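Can a machine fold the laundry yet?
Speaker notes, Hiltport session, 20 minutes plus questions

Slide 1. Title
Say hello. Ask who folded something this morning. Hands up, move on.

Slide 2. The short answer
Some chores, yes. Floors are fine. Moving boxes on a flat shop floor is fine. Anything soft is still hard work. I'll stay with cloth for most of the talk.

Slide 3. Why cloth is hard
A box keeps its shape when you pick it up. A shirt doesn't. Every grip changes where the edges are, so the machine has to look again. Two layers can look like one. Pause here, people usually want to ask about towels. Towels are easier.

Slide 4. Our numbers from Premcombe
146 tries at a basic fold, mixed garments. 65 came out good enough to put in a drawer. Most misses were at the first grip. Corkero used the same garments and the same rule for "good enough."
Don't read the table out loud.

Slide 5. Working on a bed
Leave this up for a minute.
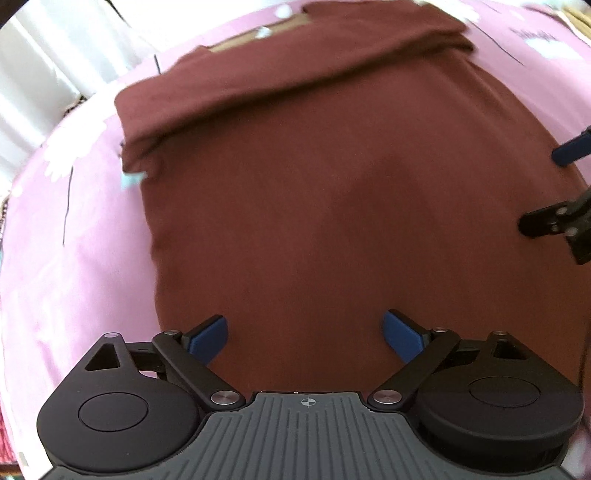
Dark garment on a flowered pink sheet, top band turned back, gripper fingers open.
Point to the turned-back band. The hand has to find that edge and tell it apart from the wrinkles. A printed sheet also gives the software more lines to sort through.

Slide 6. What would change my mind
80 good folds out of 100, in a home it hasn't seen before. Worku is the project to ask about timing. I don't have a date.

Questions. If cost comes up, go back to slide 4.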